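Visit report: the Nuvwood bag plant in Litham

July 11, 2018
14 shares | 3 comments

The Nuvwood plant in Litham opens its doors to the public once a year. I had driven past the place many times and never been in. The tour takes a little under two hours and covers most of the production floor. It is free, but you have to put your name down at the gate office first.

Our guide was Ásdís Hviid, a shift supervisor. She handed out earplugs and hairnets and asked us to leave loose jewelry in a locker. Open-toed shoes are not allowed. One man in our group had come in sandals and was lent a pair of work boots.

From pellets to film

The plant makes plastic bags, mostly for trash, and the raw material comes in as pellets by truck. Part of it is new plastic and part is recycled film bought from farms and warehouses. The recycled pellets smell faintly of wax. They are stored in silos behind the main hall, and we were allowed to put our hands in a sample bucket.

The pellets are melted and pushed up through a ring, and air is blown in to form a tall tube. The tube goes up almost to the roof, where rollers flatten it. It is hot on that side of the hall even with the doors open. Hviid said the black film is the easiest to run with recycled material because the color hides small differences from one batch to the next. Clear film is harder and they make less of it.

The flat tube is then sealed and perforated and wound onto small cores. A roll that fails the drop test goes back to the grinder. The test is simple: they fill a bag with sand, lift it, and let it fall on a steel plate. We watched 5 bags tested and one split along the bottom seal. Vilhjálmur Bach, who runs the test bench, showed us the weak spot under a lamp. He said a speck of paper in the melt is enough to cause it.

The line we saw can be set for bags from small wastebasket liners up to the 240-liter size for wheeled bins. Changing from one size to another takes most of a shift, so they plan it weeks ahead. Bach has worked there since 2000 and said the machines are quieter now, though I still needed the earplugs.

Hooks, knots, and small bins

After the production floor we went on to the other building for the part of the tour about using the product. There were some useful points for anyone who buys bags for an office. Most complaints the company gets are about bags that slip down inside the bin, and the usual cause is a bag that is too small for the rim. A bag should fold over by at least 3 inches. Press the bag down into the bin first, so that the air gets out, and then fold the edge.

She also talked about adhesive hooks. They are handy for keeping a bag within reach of the bin, but a full bag is more than most of them will hold. The wall should be wiped with alcohol before the hook goes on, and the hook left alone overnight. 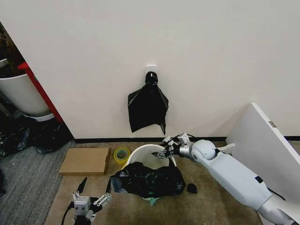
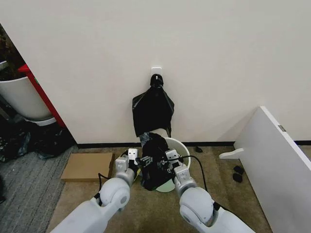
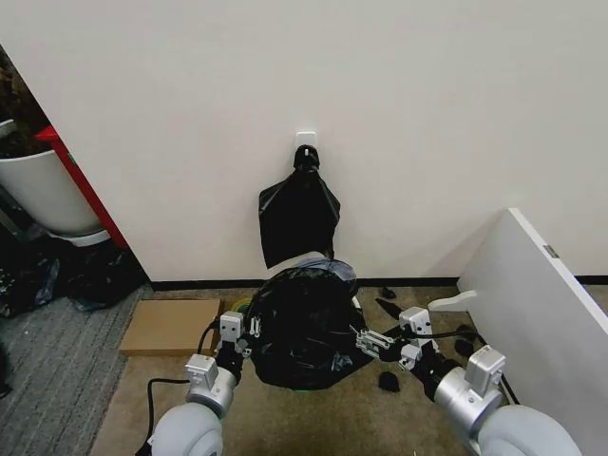
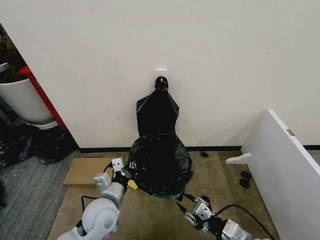

Black bags by the wall, Litham.

The loading dock and the shop

The last stop was the dock. Pallets are wrapped and sent to a warehouse in Drornimel, and from there to stores. A driver, Duangjai Rattanakul, let the children sit in her cab. She makes the Drornimel run twice a day and said the bridge work outside Litham adds about 20 minutes each way at the moment.

There is a small shop by the gate which sells seconds by weight. These are rolls with uneven printing or a crooked perforation. I bought two rolls of the kitchen size, and they have been fine so far. The shop takes cash only and the nearest machine is at the gas station on the main road.

Coffee and rolls were served in the canteen by Birthe Bach. The cardamom rolls come from the Grímsdóttir bakery and were gone before the last group got there, so take the morning tour if you can.

Getting there

Parking is in the gravel lot across from the gate. The bus from Litham station stops at the corner, but it does not run in the evening. The production floor has stairs with no elevator, and strollers have to stay at the entrance. A smaller tour for schools is planned for October. Ask at the gate office for dates.

Text: Ebbe Rønning

3 comments

Related
Open day at the Drornimel water tower
A morning at the Grímsdóttir bakery
Litham bridge work: what to expect
Where to take old farm film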